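Leave the Toaster Out 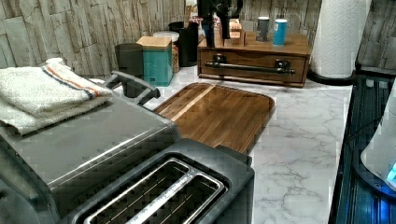

Oven, toaster, board and canisters, all within reach of each other.

Every few months somebody writes that a kitchen counter should be clear. Put the toaster in a cupboard, they say, and the canisters in the pantry, and you will cook more and feel better. I tried it for 5 weeks last year and I want to argue the other side.

My advice came from a storage guide put out by Kiltby, a company that sells cabinet inserts. The guide says an appliance earns its place on the counter only if you use it every day. Everything else goes behind a door. I bought three of the inserts, spent an evening in May moving things, and had a kitchen that looked like the ones in the guide.

Then I had to live in it. The toaster went into the low cabinet left of the sink. To make two slices of bread I bent down, moved a stockpot, lifted the toaster out, plugged it in, waited, unplugged it, waited again for it to cool, and put it back. After the first week I mostly ate the bread cold. The countertop oven was worse. It is heavy, and the only shelf that would hold it was at knee height. I used it three times in those 5 weeks. Before that it ran most evenings.

The case for the clear counter is mainly about how a room looks when you are standing in the doorway. I don't dismiss that. A marble pattern shows better with nothing on it, and a stone backsplash does too. But I spend very little time in the doorway. I spend my time at the counter with something in my hand, and what I want then is for the next thing to be close.

There is a practical objection, and it's a fair one. A full counter is harder to wipe. Crumbs get under the toaster and behind the canisters, and a stacked-stone wall catches grease. I clean mine by pulling everything forward once a week, wiping the back, and pushing it all in again. I spent longer than that on the toaster cabinet alone.

The other objection is work space, and here I think the clear-counter people are partly right. You need one open stretch to chop on, and if you don't have it, something has to go. In my view the thing to get rid of is the thing you don't like using. I had a Roussel juicer that took up a whole corner. Putting it in a cupboard would have just moved the problem, so I gave it away. I haven't missed it.

Canisters get called clutter more than anything else, and I don't understand why. A canister on the counter is a pantry you can reach without opening a door. The teal one with the wood lid is from Anine, and it cost more than I like to admit, but I see it all day and I know when it's getting low. When the same things sat in bags at the back of a shelf I bought them twice.

A cutting board should stay out too. So should a towel. I keep mine folded on top of the oven when the oven is off and cool, and it comes off before I turn the oven on.

If your counter is bare and you like it that way, keep it. What I object to is the idea that a bare one is the grown-up version and a full one is a failure of effort. The Drarnska catalog that came with my last order had 100 pages of kitchens, and I looked for a toaster in them. I found one — it wasn't plugged in.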